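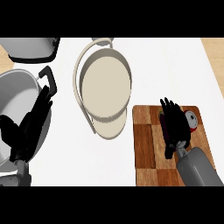 June, 4:10 pm. Bimanual kitchen task, sim only, policy trained on the Farneo demo set. Question for this session was whether the right hand's grasp on a thin object survives while the left hand is busy at the far side of the counter. Right hand gets the eggplant over the checkerboard board, left hand gets the stock pot, and the cream saucepan between them is a distractor that neither hand should touch. The eggplant is a bad object for us: glossy, tapered, and close to the color of the fingers, so the mask from the overhead view loses most of it once the hand closes.

Setup. Base scene is Iyamu kitchen, default lighting, default friction on the vegetable mesh. 56 rollouts per condition, 2 conditions. Condition A runs both arms from one shared action head. Condition B splits the head at the last layer and keeps the trunk shared. Same seeds in both. Training set is 1318 teleop episodes after filtering. Chunk length unchanged from the previous entry.

Filtering note: dropped episodes where the operator paused with both hands still. Script is in the Ustix repo under the prep folder. It also drops the first frames of every episode, which I did not want and have not fixed.

Results, short version. A lets go of the eggplant early whenever the left hand reopens at the pot handle. The finger commands on the two sides are correlated in the logs and the release on the right lags the left by a few steps. B does this far less. B does have a new fault: the right wrist drifts toward the cutting board during the hold, and in the worst rollouts the knuckles rest on the wood. Contact solver did not complain.

Chinyere Adebisi read the logs separately and thinks the coupling comes from the demos and the head only exposes it. Operators do tend to open both hands together. Plausible. Check by relabeling the right-hand grip as closed until the left hand is clear, then retraining A only.

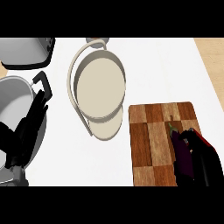

Does the split head cost anything at run time?
Very little. Inference per chunk is the same within noise on the Poltenum box, and the extra parameters are small next to the trunk. Training took longer to settle, so I let B run up to 1000 steps past the point where A was stopped. That makes the comparison slightly unfair and the write-up has to say so.

To do:
Rerun A with the same step budget as B.
Log right wrist height over the board during the hold.
Try a lighter vegetable texture to see if the mask loss matters at all. If the grasp numbers don't move, drop the mask input.
Fix the frame trimming in prep before anyone else pulls from it.
Saved checkpoints for both conditions are in the shared folder, A and B suffixes. Do not overwrite B.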